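Hand-held gripper checklist, Hervieu bench, June round

1. Finger pads. OK. Both pads face each other squarely when opened over a tray of coffee sticks, and I'm happy with them for now.

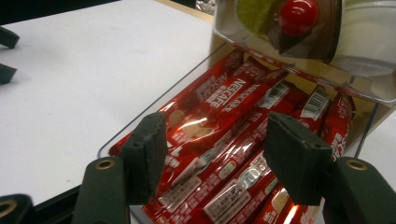
Paora Pirihi wondered whether we might slow down on the approach, as the Plonon arm copies our hurry along with everything else. Good point, and I've added it to the teaching notes!

2. Full opening over a plain surface. OK. Do please let the fingers open all the way before you start a take, however keen you are to get going.

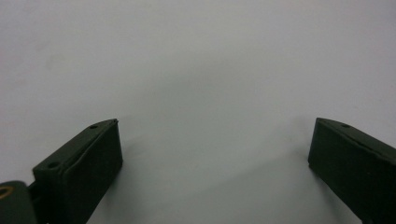
3. Screws and joints. Check by hand every 250 takes (we're at 2,444 now, bless us all). One felt a touch stiff, so I've put it down for a second look.

4. Start pose. OK. Hold still, breathe, then begin.
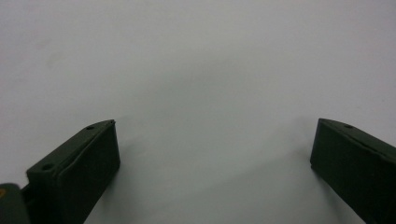 Item 4: fingers apart, nothing between them.

Next check due after 100 more takes, and do shout if anything rattles.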